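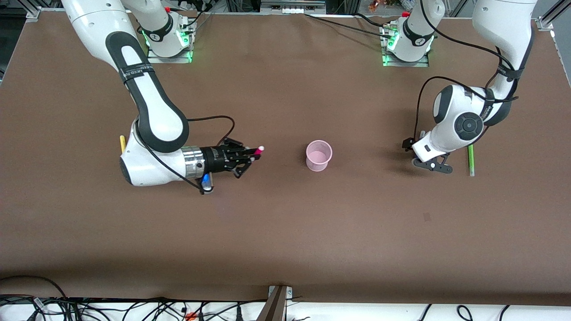 **Clavthorpe 学校 · 语文与阅读教研组**

# 午饭后的十二分钟

2021年2月10日

我小时候最怕的声音,是老师念到我学号时那一下短短的停顿。停顿过后就要站起来,捧着课本,从"下一段"开始读。读的时候耳朵是烫的,眼睛只顾着往前探,看看前面有没有不认识的字,有的话就提前在心里给它编一个读音。等坐下来,整段话讲了什么,一个字也没进去。后来自己做了老师,有很长一段日子,我也是这样叫学生站起来读的,叫得理直气壮,觉得课堂嘛,总该有点读书声。

所以这篇稿子要讲朗读,我心里多少有点虚。编辑部约稿时说,能不能写写我们学校午饭后那段读书的时间,写得随意一点,像聊天。那我就当是聊天,想到哪儿说到哪儿,绕远了请读者包涵(我们教研组开会,我是出了名的绕)。

先交代一下是怎么一回事。我们学校七年级每天午饭以后、下午第一节课以前,有十二分钟,由老师给全班读一本书。就是读,读给他们听。学生可以看着书,也可以不看;可以趴着,可以画画,可以望着窗外发呆,只要不说话,不打扰旁边的人。读完了不提问,不写读后感,不摘抄好词好句。时间到了,把书签一夹,该上数学上数学,该上体育上体育。

这件事在我们那儿有个名字,叫 Ernum。外面来的人总要问这是什么缩写,哪几个单词的首字母。什么缩写也不是,是最早读的那本书里一座岛的名字,孩子们念顺了嘴,说"快点吃,要去 Ernum 了",一来二去就叫开了。排课的老师嫌课表上写"午后集体朗读"太长,一个格子塞不下,也就写成了 Ernum。现在新来的学生没读过那本书,照样这么叫。

## 大孩子也要听人读书吗

提出这个想法的时候,教研组里是有争论的。我得老实说,我当时站在反对的那一边。

我的理由听起来很充分:小学低年级的孩子识字量不够,老师读给他们听,那是应该的;到了七年级,字都认得了,再一句一句喂到耳朵里,是不是太惯着他们了?再说,午饭后那点时间,多少科目的老师盯着呢。英语想拿去听写,数学想拿去订正,我自己也不怎么清白,一直惦记着用它来背古诗。

赞成的那位同事教语文比我久,说话慢,不爱争。她没跟我讲什么理论,只问了我一个问题:你上一次听别人给你读东西,是什么时候?

我想了半天。会议上有人念文件,不算。车站广播,不算。后来想起来,是有一年冬天我眼睛发炎,看不了书,我母亲坐在床边给我读报纸。她的普通话不标准,"飞机"读成"灰机",一则讲机场扩建的消息,从头到尾都是灰机。那张报纸上别的内容我早忘光了,就这一条记到现在,连那天被子上晒过的味道都记得。我那时候已经参加工作了,按说早就过了"需要别人读给我听"的年纪。

我还是没有立刻被说服。人在会上反对过一件事,脸面上总要再撑一撑。我说那就试一个学期吧,不行就还给数学。

## 第一本书选砸了

头一本书是我选的,选砸了。

我挑了一本公认的名著,写得极好,我自己大学时读得如痴如醉。可是名著和名著不一样,有的适合一个人关起门来慢慢看,有的适合念出声来。我选的那一本,句子长,一个句子里套着好几层意思,主语在前头露了个面,谓语要过了三四个逗号才出来。眼睛看的时候可以回头找,耳朵可没有回头路。我读得口干舌燥,抬头一看,一教室的孩子眼神都散了。有一个男生睡着了,脸贴在文具盒上,睡得很香,起来时腮帮子上印着一排格子。

按照规矩,睡着也是可以的。但我心里清楚,他是被我读睡的。

硬撑着读了一阵子,我去找那位同事,说这本换掉吧。她说好啊,一点儿也没有得意的样子,从自己抽屉里翻出一本旧小说给我,就是后来有那座岛的那一本。封面掉了,用牛皮纸糊着,书脊上的字也磨没了。她说你晚上先自己在家念一遍,念出声来,哪儿绊嘴就用铅笔画一下。

我就在厨房里念。水龙头滴水,锅上炖着汤,我举着书对着冰箱念,念到人物对话那儿不由自主变了嗓子。家里人探头进来看了一眼,又把头缩回去了。那天晚上我才晓得,自己教了那么多年语文,几乎没有从头到尾出声读过一整章小说。课文是读的,可课文短,而且读课文时脑子里装的都是待会儿要讲的知识点。像这样,心里什么任务也没有,就为了把一个故事送到别人耳朵里去,是头一回。

第二天读到船触礁的地方,时间到了。我合上书,底下"啊——"了一声。那声音拖得很长,很不满意,是我教书以来听过最好听的一次抱怨。

## 关于选书,我攒下来的一点心得

后来组里有了个不成文的习惯,凡是打算在 Ernum 里读的书,先由读的人在家里出声试一章。光是"我很喜欢"还不够,要"我的嘴也喜欢"。

对话多的书好读。听的人靠声音分得出谁在说话,哪怕读的人并不会变声,只是停一停、快一点慢一点,孩子们也跟得上。景物描写要看情况,短的、有动静的,比方下雨、起风、有人踩着雪走过来,读出来很迷人;大段静止的描写,除非写得实在好,不然容易把人读走神。碰到这种段落要不要跳?组里的意见一直不统一。有的老师认为一个字都不该少,作者写下来自有道理;我是会跳的,偷偷地跳,跳完了还要装得若无其事。有一回让手里拿着书跟着看的女生抓了个正着,下课她走过来,很客气地跟我说:"老师,您漏了一页。"我脸上发热,第二天老老实实补读了。那一页写的是一片盐碱地,补读的时候居然没人走神,可能大家都想听听我到底为什么要漏它。

书的长短也有讲究。太短的,刚有感情就完了;太长的,读到学期末还没个头,中间隔着考试和假期,前头的人物都忘了。我们现在大致是一个学期读一本中等厚度的,末了剩几天,读点短篇、民间故事,或者一篇写吃的散文。写吃的散文放在午饭后读特别合适,孩子们都是饱的,听得平心静气。要是放在午饭前,那就是折磨人了,我试过一次,肚子叫的声音此起彼伏,我自己的也在叫。

翻译过来的书要特别当心人名。有一本书我非常喜欢,可里面兄弟几个的名字长得一模一样,只差最后一个字,眼睛分得清,耳朵怎么也分不清。我读了几天,学生问我:掉进井里的到底是哥哥还是弟弟?我回去翻了一下,才发现自己前一天读串了,把掉进井里的人换了。那个班到现在还有人跟我提这口井。

## 数学老师的声音

有一件事情起初谁也没料到,就是别的科目的老师也来读了。

起因很平常,我嗓子哑了。那年十二月天冷得早,教室里暖气又干,我讲完上午的课就只剩下一点气声。眼看吃过午饭要开读,正在走廊上发愁,碰见教数学的同事端着饭盒回办公室。我把书塞给他,比划了半天,他明白了,说我可不会读这个,我读应用题还行。

他就用读应用题的方法读了小说。每个字都咬得清清楚楚,不带什么感情,遇到数字还要下意识地重一点,"他走了三天",那个"三"字像是待会儿要代入方程的。可是孩子们听得出奇地专心。那一章恰好写的是一个父亲清点家里剩下的粮食,本来就该是干巴巴的,越干越叫人难过。我站在后门外面听,听到后来鼻子都酸了,心想我要是来读,肯定会读得凄凄切切,反而糟蹋了。

他读完出来,把书还给我,很不好意思地问了一句:那他们家后来怎么样了?

我说你明天接着来读不就知道了。他就真的接着来了。

再往后,教体育的、教地理的也都轮着来。体育老师嗓门大,读悄悄话也像在操场上喊口令,孩子们笑得东倒西歪,她自己也笑,笑完接着喊。地理老师读到地名就要停下来,在黑板上画一张小地图,这按规矩是不允许的(我们说好了不讲解),可是他忍不住,画得又快又好,大家也就由着他了。

我后来想,这对孩子们恐怕是件好事,只是好在哪儿,我说不大准。一个学生要是从来只在语文老师手里看见小说,他难免会觉得,小说是语文课的一种材料,跟圆规是数学课的工具差不多。可是教数学的人也会追着问后来怎么样了,这就有点不一样。他们回家会讲的。有位家长跟我说,孩子在饭桌上学数学老师读书,学得惟妙惟肖,全家笑完了,外婆问:那粮食到底够不够吃?

## 不提问,真的很难

要说这十二分钟里最难守住的一条,就是读完不提问。

读者里要是有同行,大概能体谅我。做老师的人,看见一个好段落,就像厨师看见一条活鱼,手是要痒的。这里有个伏笔!那里用了反衬!这个动词换一个行不行?话都到嗓子眼了,得咽回去。头一个学期我犯规犯得很勤,读着读着就抬起头来:"同学们,你们看作者在这里……"话还没说完,就看见底下好些人的背慢慢直起来,手伸去摸笔。他们的表情变了。刚才还在船上,在风里,一转眼都回到了教室,坐得端端正正,等着记笔记。

我是看见那个表情才慢慢改掉这个毛病的。现在实在忍不住了,就回办公室跟同事说去,说完也就舒服了。

也有人问过我,不提问,怎么知道他们听进去没有?这个问题问得很对,我也答不圆满。我们没有给 Ernum 设计过什么测验,也没有拿它跟成绩去对照。我只能说一些零零碎碎看见的事情。有学生把当天读到的地方画在草稿本背面,画得很认真,连船上绳结的样子都想到了。有学生等不及,自己跑去 Wibisono 楼底层的图书室借同一本书,一口气看完了,第二天坐在下面,明明什么都知道,还是听,听到要紧的地方,脸上绷着,生怕走漏风声。别人求他先说一点点,他死活不说。我觉得这孩子将来做什么都可靠。

当然也有听不进去的。每个班总有那么几个,自始至终对故事没什么兴趣,他们就在那儿歇着。我早先为这个很着急,想了许多法子,换书、换座位、换读的人。后来不那么急了。一个孩子上午从早读坐到午饭,下午还要从第一节坐到放学,中间有一小段时间,没有人要求他交出什么东西来,他就那么待着,耳边有个人在慢慢说话,我看也没什么不好。何况听没听进去,有时连他自己都不知道。我教过一个男孩,永远趴着,我一直以为他在睡觉。有天读到一个老人重新出场,隔了好多章,我自己都记不清这老人先前是做什么的了,正要往前翻,他头也不抬,闷声闷气地来了一句:"修钟的。"

## 让学生来读

到了第二个学期,有学生提出来,能不能让他们也读。

我本能地想说好,又本能地想起自己小时候被叫到学号的那一下停顿,话就没说出口。商量下来定了几条,也不复杂。愿意读的自己来报名,不报名的绝不点名;读的人头一天把书带回家,先念熟;读的时候可以坐着,可以坐在讲台后头,也可以坐在自己的位子上,背对着大家也行。读错了没关系,别的人不许纠正,包括老师。

最后这条是我自己坚持加上去的。我做学生的时候,最受不了的就是读错一个字,全班抢着纠正,声音之齐,好像排练过。那些纠正我的人没有恶意,我后来自己做听众时也抢着纠正过别人。可是只要有了这一下,读的人心思就全用来躲错字了,故事也就没了。

报名的人比我想的要杂。朗诵比赛拿过奖的那几位自然来了,字正腔圆,手还要往外推一推,读得像新年晚会,底下的人反倒有点拘束。也有平时上课从不举手的,声音小得像蚊子,读着读着,教室里就静到那个份上了,连翻书的人都屏着气。有一个女孩说话有点结巴,她来报名,我心里咯噔一下,面上不敢露出来,照样把书给了她。她在家练了好几个晚上。那天读的时候,卡住过几回,卡住了她就停下来,喘口气,从那句的开头再来。没有人动。有一回卡得特别久,我在后面手心都出汗了,坐她旁边的同学也只是低头看着桌面,等着。她读完了,合上书,大家就像平常一样收拾东西准备上课,没有鼓掌。我原先还怕他们会鼓掌,那样她怕是要难堪的。这些孩子比我们大人懂得多。

她后来又读过好几回,还是会卡。

## 关在家里的那阵子

去年有一段日子学生不能到校,课都搬到网上去了,Ernum 自然也就断了。网课把大家都折腾得够呛,谁也顾不上读小说。

断了没多久,有学生在班级群里问:船到哪儿了?

我那会儿正为作业批改的事焦头烂额,看见这句话愣了一下。吃过晚饭,我把手机架在米桶上,关了厨房的门(又是厨房,我跟厨房大概有缘),录了一段发过去。录得很粗糙,中间能听见楼上拖椅子,还有我自己喝了一口水。第二天有人回信说,喝水那里他也跟着喝了一口。

后来各位同事都录,录音的地方五花八门。数学老师是在汽车里录的,说只有车里安静。地理老师录到一半,家里的小孩闯进来问他在跟谁说话,他也没有剪掉。家长们告诉我,很多家里是放出来一块儿听的,弟弟妹妹也听,做饭的人也听。住在 Fandero 那一带的学生离学校远,平时坐班车要很久,有个学生说,他把这些录音存着,现在复课了,在班车上还会放,跟同座的一人一只耳机。

我原本担心,录了音就成了"资料",会有人提议把它们整理归档,配上练习题。提议果真有过,语气也很诚恳,我们谢过了,没有做。录音就散在各人的手机里,清内存的时候大概也就清掉了。

## 一点不成体统的建议

稿子写到这里,编辑提醒我,读者中有不少家长和老师,最好能给些可以照着做的办法。我把自己知道的说一说,大家看着用。

要是您在家里想给孩子读书,孩子又已经不小了,开口之前恐怕会有点难为情,怕他说"我又不是小孩"。我的经验是不要隆重。别宣布,别定计划,别买一盏专门的台灯。他在那儿剥橘子,您就在旁边读您正在看的东西,随便是什么,读出一小段来,"你听这个好玩不好玩"。他要是嗯一声,就再读一点。他走开了,也就算了,改天再来。

读的时候慢一些。人一紧张就会快,我在台上头一个月读得跟赶火车似的。有个笨办法,逗号那里呼一口气,句号那里抬头看一眼人,速度自然就下来了。

方言口音一点儿也不碍事。我前面说过我母亲的"灰机"。组里有位同事前鼻音后鼻音不分,学生也都听惯了,换了别人来读那本书,他们还觉得味道不对呢。

读到自己掉眼泪怎么办?停一停,接着读。我在学生面前为一条书里的狗哽住过,停了好一会儿。有人递了张纸巾上来,从第一排一路传到讲台,也没人说话。

还有就是停在哪里。老说书人都懂得停在紧要处,我们有时也这么干,确实好用,可也不能天天这样,天天吊着,听的人会累。有时候就停在一个平平常常的地方,人物吃完饭了,灯灭了,睡下了。孩子们合上眼睛那么一小会儿,铃就响了。

如果您是老师,想在自己学校里做这件事,那我要说,时间得先从课表上要下来,写进格子里,哪怕只是短短一格。不写进去,头两个星期大家兴致高,往后就会让订正、听写、大扫除、运动会彩排一点一点占掉。我们那一格是那位说话慢的同事去要来的。她跟教务处怎么谈的,我至今不清楚,只知道她去了好几趟,每趟回来都不声不响地坐下改作业。

她教书教了十二年多,去年夏天调去了别的学校。走的时候把那本糊着牛皮纸的小说留给了我们组,放在办公室靠窗的架子上,谁读就谁拿。牛皮纸上又添了些茶渍,页边有各人试读时画的铅笔道,粗的细的,叠在一起,有两处还吵起来了:一个写"此处慢",底下另一个人的字写着"此处要快,慢了就不急了"。我认得出哪个是数学老师的笔迹。

这学期的书还没定。眼下有两本在争,一本写沙漠里的邮差,一本写一家开在河边的染坊。邮差那本我昨晚在厨房试了一章,顺口是顺口,就是里头骆驼的名字太拗口,读到第三遍还在打磕绊。染坊那本还在地理老师手里,他说周围几个村子的位置他得先弄明白,让我们再等他几天。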